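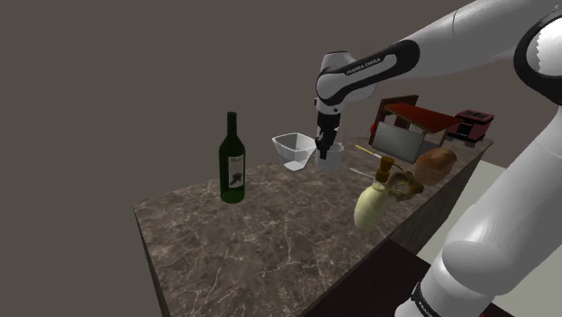 *Die Küche in Cudel, Greifer in der weißen Tasse.*

Montag, 2019-11-04, und ich saß schon wieder vor dieser Tasse. Cudel heißt unser Simulator, und wer ihn so getauft hat, sitzt längst in einem anderen Stockwerk. Ich war jedenfalls übrig geblieben, mit kaltem Kaffee und einem Planer namens Ivanov, der an guten Tagen in 14 Millisekunden eine Bahn findet und an schlechten gar keine.

Die Aufgabe klang nach Kindergarten: Tasse nehmen, Weinflasche stehen lassen. Dazwischen steht aber der Messbecher, ganz dicht an der Tasse, und Ivanov hasst enge Lücken. Er geht dann lieber mit den Fingern von oben hinein. Kann man machen! Nur wollte ich seit März einen Griff am Rand, einen Finger innen, einen außen, und dafür hatte ich 97 Zeilen Kostenfunktion geschrieben, auf die ich ziemlich stolz war.

»Kollision in Schritt 13«, stand im Terminal.

»Du spinnst«, sagte ich.

Ich rede mit Terminals, ja. Meistens antworten sie nicht. Dieses schrieb eine neue Zeile: »Brot verschoben?«

Ich hatte kein Brot verschoben. Ich suchte in Coteo, unserem Logging, nach dem Fragezeichen. In keiner Vorlage kam eins vor, in keiner einzigen Meldung, und trotzdem stand es da, grün und höflich. Also lud ich die Szene neu und verglich die Posen. Das Brot lag zwei Zentimeter weiter rechts als in der Konfiguration. Zufallsseed, dachte ich - bloß war der Seed fest.

Draußen wurde es dunkel über Grirkside, die Putzkolonne hatte im Flur schon das Licht ausgemacht. Ich schob das Brot in der Datei zurück, startete den Planer noch mal und hielt beim Zusehen tatsächlich die Luft an (bei einem gerenderten Arm, peinlich). Er kam herunter, Finger links und rechts vom Rand, saubere Bahn, keine Warnung.

Dann wieder das Terminal: »Danke. Vorher war es schöner.«

Ich habe eine Weile auf den Cursor geguckt. Dann habe ich das Brot wieder zwei Zentimeter nach rechts gelegt, gespeichert und als Commit-Nachricht »Szene angepasst« eingetippt. Im Review hat bis heute keiner danach gefragt.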